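3.2 Working rules for the shared table

The rules for the two-arm cell at Dandcombe were written after the first 200 episodes, when we saw that the operators did not agree on when a grasp may start. We kept only 5 rules. The most discussed one says that an arm which holds an object must keep it over the mat while the other arm is moving.

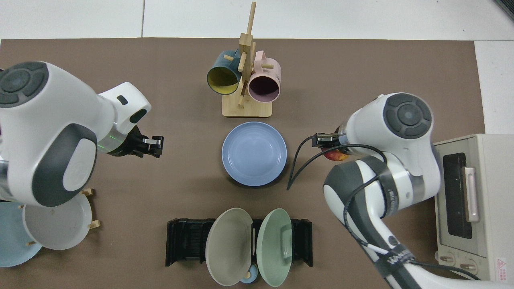
5 min read

Figure 4. The kitchen layout, with an apple in the right gripper and the left gripper pointing toward the blue plate.

Mugs and upright plates are treated as fixed obstacles until the task names them. Speed near them is limited to 22 percent of the maximum -- this value was taken from the Volus checklist and we did not tune it. A cable check is required before each block of 300 episodes.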